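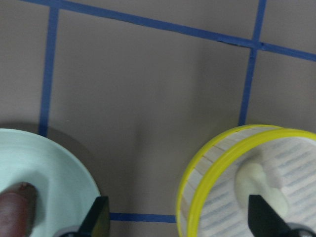
Progress report to the Hatow fund, Oct 18, 2025
Flernumen community fermenting project

We're so pleased with how this stretch has gone! The sauerkraut and kefir evenings filled up fast, and all 16 places are taken again for the next round. Theano Bakalis now leads the kefir group on her own, and people keep asking her for grains to take home (we ran short twice).

Stojan Hodžić tested five brine strengths. The two weakest went soft, so the handout has been rewritten.

Spending is on budget apart from jars, where prices have gone up since May. We'd like to move part of the printing money across, if you agree.

Still to do: the pH meter training, and six more recipe cards.

Poul Nørgaard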